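Subject: Re: [skurkix-users] Open day in Skurkside, is it worth the trip?
From: Rafail Stergiou
Date: 30 Jul 2018

Hello all,

I was at the open day on Saturday and I promised Maite some notes.
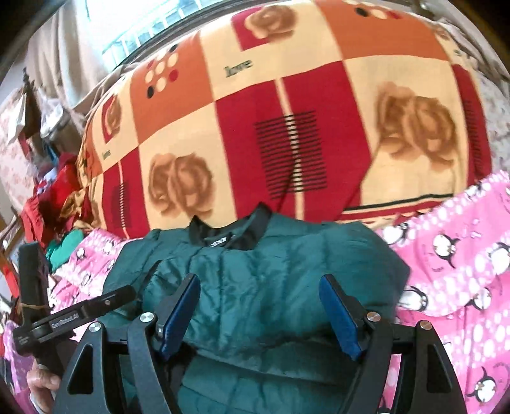
Maite Rivas wrote:
> Has anybody been to one of the Jomatau visits? I would have to
> come by train and lose a whole day. I am mostly interested in
> the work with clothes and in how much they let you ask. Also, is
> there a talk or only the demonstration?

Yes, there is a talk, but it is short. Sorin Buzatu gave it and he repeated most of the slides from June. If you have read those, you can arrive after the coffee.

The demonstration is the better part. They work with hand-held grippers, so a person does the task and the recording is used later for teaching the arm. The subject was clothes and bedding. Jackets are the difficult case, in their opinion, because the filling moves under the fingers and the collar does not stay where you leave it. Catherine MacRitchie told us that their clothing set has 326 recordings now and that they want to arrive at 3000. She did not want to give a date for this.

You can ask everything. I asked how they choose where to take hold of a quilted fabric, on the seam or between two seams, and I received two different answers from two people. I think it is an open point for them also.

Visitors may try the grippers. It is harder than it looks: my wrist was tired after a few minutes, and I closed the fingers too early almost every time.

Practical things: the room is for 73 people and it was full, so please register. Bus 100 stops at the gate. The signs inside the building are not good, ask for Pacheco hall at the desk.

For Maite: if you come only for the clothes, I would say yes. Marcelino Valcárcel asked about shoes and they have nothing on this yet.

Best regards,
Rafail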